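Pilby Table Settings: data card

README for the tableware part of the Pilby collection, second release 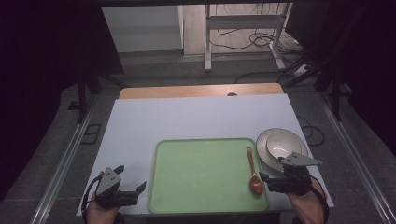

Spoon on the green tray, bowl and plate to the right.

What this is

Pilby Table Settings is a set of short recordings of people putting out and clearing a few pieces of tableware on a plain white tabletop. There are 124 recordings in this release. The pieces are ordinary: trays, plates, bowls, spoons. Each recording covers one small job, such as moving a spoon from a tray to a bowl, or stacking a bowl on a plate.

The first release called this "everyday dining." I have taken that phrase out. Nobody eats in any of the recordings, there is no food, and a table with one spoon on it is a thin version of dinner. If you need meals, look elsewhere.

Contents

recordings/ one folder per recording
labels/objects.csv names of the pieces, one row per piece per recording
labels/steps.csv start and end of each step, with a short phrase
notes/ setup notes from the Gradton and Lorberg sessions
CHANGES.txt what moved between releases

Where it was recorded

Two rooms, one in Gradton and one in Lorberg. The setup notes claim the two are interchangeable. I doubt it. The light is different, the people had different habits about where to put the tray, and I would keep the sites apart in any comparison until you have checked for yourself. The site is the first letter of each folder name, G or L.

The tableware

The inventory lists 22 pieces, of which 9 were used at both sites. Names in objects.csv follow what a piece looks like, so "green tray" and "white bowl" are all you get. No makers, no model numbers, no weights. A few points about the names:

"Wooden spoon" is a visual label. Nobody tested what the spoons are made of.

"White" covers everything from bright white to cream. Plates with a tinted rim are still "white plate" unless the tint covers the whole plate. I think this was a poor choice, but changing it would break the labels people already use.

"Bowl" and "dish" were used loosely in the first release. Everything with a raised side and a clear hollow is now "bowl." A flat piece with a shallow rim is "plate." There are a few in between, and those were settled by argument.

Trays are counted as objects, even when they stay put for a whole recording. Filter them out if that bothers you.

The steps

Each step has a verb, a piece and, where needed, a destination: "move spoon to bowl," "set plate on table." The verbs come from a fixed list of 16. The list is too short for some of what people did. Nudging a plate over to make space was filed under "move," and so was carrying it across the table. The two are very different jobs, and any success rate that lumps them together should be read with suspicion.

A "stack" step means one piece was placed on another and left there. It says nothing about whether the result was neat. Some bowls sit at an angle on their plates and were passed anyway. We had no rule for how level a bowl must be, and I would not trust one made up afterward.

Things to be careful about

The table is always the same kind of pale surface, and much of the tableware is white. White on white makes edges hard to find, and the labels are less steady there. The green tray is easy by comparison. If your results are good on trays and poor on plates, the color may be doing most of the work.

Left and right are given as seen from the near side of the table. The first release mixed this up in the Lorberg folders. CHANGES.txt lists the ones that were corrected. I can't promise that it lists every one that needed it.

The labels were checked by one reader. The figure for agreement between readers that appeared in the earlier README came from a small sample of the easiest recordings, so I removed it.

Splits

There is a suggested split in labels/split.txt. It keeps recordings from the same session together, but the same bowls and plates turn up on both sides. It can't tell you how anything will do with tableware it hasn't met. The Paquette set has separate dishes and may be a better test, though its step labels don't line up with these.

Corrections

Send the folder name, the row and what you think it should say. Reports that only say the labels look wrong will probably be agreed with and then left alone.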